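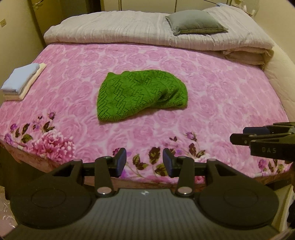
Folding Habits and Storage Space in Shared Student Housing
Term project report, Household Textiles module
Corrado Fontana and Witold Walczak

1. Background

Students in shared housing usually get one shelf and part of a closet for everything made of cloth. Sheets, blankets, towels and knitwear all end up in the same place. Our project looked at whether the way these things are folded changes how much shelf space they need, and how long they stay folded in daily use.

We sent a short survey to residents of the Bondov and Drekitz halls in January and got 77 replies. Most people said they fold flat items such as sheets and pillowcases but do not fold knits. The usual answer for knits was that they go on a chair, or on the bed until the evening.

2. Method

We used a bed as the folding surface because that is what most of the survey replies named. Tables were mentioned by only 14 people. Each item was folded in three ways: in quarters, in a long roll, and in the file style that stands upright on a shelf. After each fold we measured height and width with a ruler and left the item alone for eight hours before measuring again.

Witold did the folding and Corrado did the measuring. We did not swap, so differences between people were not tested.

3. Knitted items 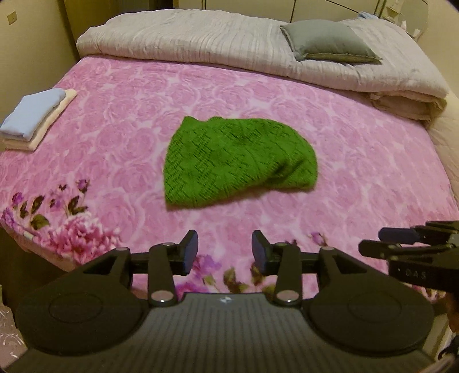
Knits gave us the most trouble, mainly at the step before folding. A woven cloth can be pulled straight by two corners, but a knit stretches when it is pulled, so one side comes out longer than the other. Starting from a crumpled heap makes it harder to find the corners at all. The green knit on the pink bedspread is a fair case: it is bunched up with deep folds, while the light blue and cream cloths at the side of the bed sit in a neat stack. We added a step for knits only — spread the item out by patting it from the center, then fold.

4. Results

Quarter folding kept its shape best for flat cloths. Rolling worked better for knits, which sprang open in quarters. File folding saved the most shelf width but fell over unless the row was full.

5. Limits

Our sample of textiles was small, and we had no heavy winter blankets. The duvet was left out because it did not fit on the Chowdary shelf unit we used for measuring.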